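Condent two-arm kit, evaluation notebook, Brernham laboratory
2021-04-30. Entry by J. Kauppinen

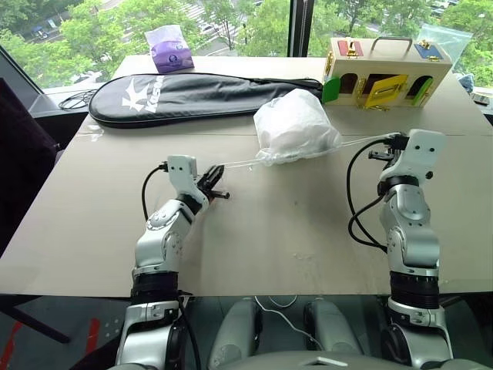
Bag handling was the subject of this session. The kit is on loan from Van Loon for 26 days, and the supplier's quoted service interval is 805 operating hours. The supplied program was run 50 times with no change to the grip settings. Seven runs ended in a dropped handle, all on the same side. K. Zakharchenko is to ask Van Loon whether softer finger pads can be supplied before the kit goes to Bukthorpe. Purchase decision remains set for November.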